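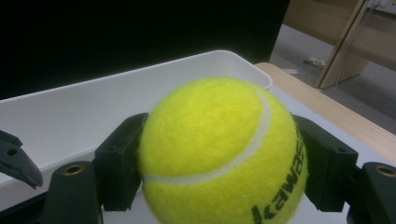 Färbebuch, Juni - Gelb auf Wollfilz, zweite Reihe

9:15 Uhr. Filz aus der Rolle Wastenen zugeschnitten, Streifen zu 20 g. Über Nacht in weichem Wasser eingelegt, ein Tropfen Spülmittel dazu. Die Streifen vom Rand der Rolle sind dichter und saugen langsamer, die kommen in ein eigenes Netz, sonst wird das Bad wieder fleckig wie im Mai.

Beize: Alaun, 18 Prozent vom Trockengewicht, dazu etwas Weinstein. Langsam hochgeheizt und eine Stunde knapp unter dem Sieden gehalten. Im Topf abkühlen lassen, nicht gespült, nur ausgedrückt.

Farbbad A: Wau, getrocknet, 200 g auf den großen Topf. Das Kraut riecht beim Ziehen wie nasses Heu. Nach dem Abseihen eine Messerspitze Kreide, das Bad schlägt sofort von blassem Oliv nach Gelb um. Temperatur bei 40 Grad beim Einlegen, dann langsam rauf.

Farbbad B: Birkenblätter, frisch, am Vortag gepflückt. Gleiche Beize, gleiche Zeit, keine Kreide.

Ergebnis im nassen Zustand: A kräftig, leicht grünstichig. B deutlich wärmer, eher senfig. Beim Trocknen verlieren beide, B mehr als A. Die dichten Randstreifen haben außen gut angenommen, im Schnitt ist die Mitte noch fast weiß. Für die Stoltora-Hocker ginge das, die Kanten werden dort umgenäht. Für die Untersetzer nicht.

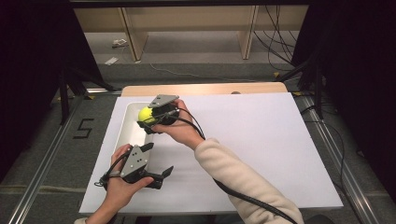

Tennisball in der flachen weißen Schale

14:40 Uhr. Grünstich bei A noch einmal am Nordfenster angesehen, die Leuchtröhre über dem Spülbecken macht alles kälter. Am Tageslicht ist es ein klares Zitronengelb. Neonfilz bekommt man mit Pflanzen sowieso nicht hin, die Anfrage von Wattimena also entsprechend beantworten und eine Probe von A beilegen.

Reibprobe trocken: A sauber, B hinterlässt einen leichten Schleier auf dem Baumwolltuch. Reibprobe nass steht noch aus. Lichtprobe läuft, halber Streifen unter Pappe auf der Fensterbank.

Restbad A aufgehoben (Eimer mit Deckel, beschriftet). Damit morgen ein Nachzug, danach ein Streifen kurz ins Eisenbad für Oliv. Den Eisentopf nur dafür nehmen!

Nachbestellen: Alaun, Kreide, pH-Streifen. Das Thermometer von Buretti zeigt in Eiswasser zwei Grad zu viel an, bei allen Werten von heute abziehen.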